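Braseck Growers Cooperative
Speaker notes: winter share program

Slide 1. Welcome
Good evening. On behalf of the cooperative, I thank the members who have joined us. Lowri Yorath will take questions on billing after the final slide.

Slide 2. Enrollment
The winter share opened with 73 households and now serves 176. Most of the new members collect at the Thibodeaux site, where pickup hours will be extended to 7 PM beginning in December.

Members who cannot collect a box may name another person on the account. Boxes left at closing are passed to the Gurkby pantry. 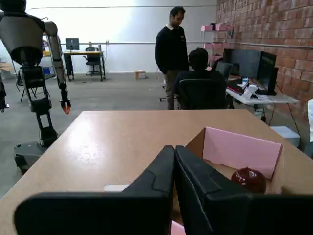

Slide 3. Supply
Cletus Strickland has confirmed storage carrots, leeks, and winter squash through the end of the season. Spinach depends on the second tunnel. (Pause here for questions on substitutions.)

Slide 4. Share price
The price remains $41 per box. The board has set aside $3000 for repairs to the cold room.

We use cookies to improve your experience on this site. Accept | Manage preferences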